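Sterley Building to Replace Door Equipment on Both Passenger Elevators

Nov 21, 2020

The two passenger elevators in the Sterley building will get new door operators and full-height light curtains this winter, the property's management company said in a notice to tenants. Work on the first car begins after the holidays. The second car will stay in service while the first is down, and the freight elevator at the rear of the building will be open to tenants during business hours.

Akande, the elevator contractor that has held the maintenance agreement on the building for the past 17 years, will do the work. The management company, Benavora, received three bids and chose Akande's in the fall.

The existing doors close on a mechanical safety edge, a strip that runs down the front of the door panel. When the strip touches a person or an object, it pushes back against a switch and the door reopens. The design is reliable, but the door has to make contact before it will reverse. Tenants have complained about being bumped, and a cart with a low front end can slip under the part of the strip that reacts most easily.

A light curtain puts a row of infrared beams across the opening from just above the sill to above head height. If any of the beams is broken while the doors are closing, they reopen without touching anything. The new equipment will be supplied by Siltus, which also made the hall lanterns replaced in the lobby two summers ago.

"The edge on the door has done its job for a long time, and it still passes its test," said Ravindran Murthy, who manages the building for Benavora. "What we hear from people is that they don't want the door to hit them at all. The parts for the old operator are also getting hard to find."

The operator is the motor and linkage on top of the car that opens and closes the doors. On both cars it dates from the last modernization. Service records kept by Akande show 19 calls to the building in the year ending in June, and most of them involved the doors. Typical causes were worn rollers, dirt in the sill groove and a closing belt that had stretched. Calls about the hoist machine or the controller were few.

Gangadharan Chacko, the Akande supervisor in charge of the job, said that pattern is common in older office buildings. Car doors and landing doors move every time the elevator stops, and they are the part of the system that people lean on, hold open and hit with luggage.

"A door that gets held back with a foot or a trash can every morning is going to wear faster," Chacko said. "The motor heats up, the belt slips, and the next thing you have is a car sitting at the lobby that won't leave."

The new operators use a closed-loop drive, which measures the speed and position of the door as it moves and corrects for things like air pressure in the shaft. In cold weather the landing doors on the ground floor tend to stay open an inch or so when the wind comes through the main entrance. Chacko said the crew will adjust the closing force on that floor separately and stay within the limit set by code.

Each car will be out of service for 3 weeks. The schedule has the crew removing the old operator and hanging the new one first, then replacing the rollers, gibs and interlocks on every landing. The light curtain goes in last. The state inspector has to witness a door test before the car can carry passengers again, and the second car will not be shut down until the first has passed.

Most of the noise will come from drilling at the landings. Benavora has asked Akande to do that part before 8 a.m. where it can. Barricades will be set up at any landing where the doors are open, and tenants are asked to leave them where they stand, even if no mechanic is in sight.

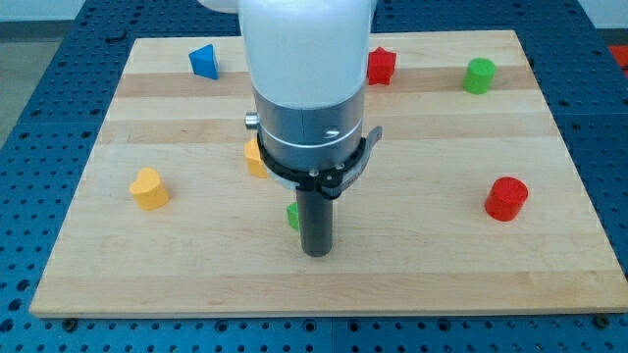
The building fund will cover the cost, and there will be no special charge to tenants. Murthy said the money was set aside in last year's budget. The price includes one year of service on the new parts, after which they will fall under the regular maintenance agreement.

Two other items were considered and put off. One was a new controller, which would let the elevators share calls more evenly at lunchtime. The other was replacing the car interiors, where the handrails are scratched and one of the rear panels is dented. Murthy said both will be looked at again when the building prepares its next capital plan.

The emergency phones in the cars are not part of the project, but they will be tested while each car is down. The phones connect to Akande's answering service, which is staffed day and night. During the last test the call from the second car went through but the voice was faint, and the speaker has been replaced.

Benavora's notice also includes a few reminders about using the doors. Passengers should not reach a hand or a bag between closing panels to bring them back, and should use the door open button instead. The reminder will still apply once the light curtains are in place. A thin item such as a leash, a cord or a strap may not break enough of a beam to be detected, and anyone walking a dog onto the elevator should keep the animal close and watch that it is fully inside before the doors close.

Movers and delivery crews will have to book the freight elevator in advance for as long as the work lasts. It will be held for freight before 9 a.m. and after 4 p.m. Between those hours it will run as a passenger car, with an attendant on weekdays. The freight elevator has a manual gate that must be fully closed before the car will move, and the attendant will handle the gate.

Tenants who use a wheelchair or who cannot manage the longer walk to the rear of the building can call the management office to arrange help. The office asks for a day's notice where possible. The rear corridor has a short ramp near the loading area, and its lighting was replaced in the fall.

Current limits on the number of riders will stay in effect in all three elevators. Benavora said lines in the lobby may be longer than usual while one passenger car is out, and it has asked the larger tenants to stagger arrival times if they can. The stairs on the north side will be unlocked from the lobby side during the day.

Questions about the schedule should go to the management office at extension 3734. A calendar with the shutdown dates for each car will be posted next to the lobby directory once the equipment has been delivered.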